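11 Sep 2022

Glue notes, batch 6

Mixed the hide glue a bit thinner this time and I'm so much happier with it! Soaked the granules for 24 hours, then warmed them slowly (Hajar reckons I still rush this part, and fair enough). Colour's a lovely honey. The two maple offcuts are clamped till tomorrow.

Brushes get rinsed straight after and hung up on the pegboard hooks, please, Mostafa!

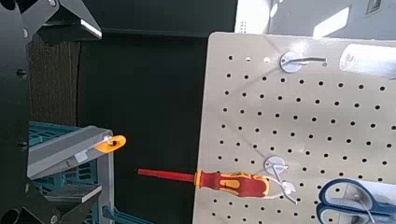 Next time

Try 5 drops of vinegar in the small jar and see if it gives me more open time. Ask Ilham whether the Tahiri granules have come in, we're nearly at the bottom of the tin.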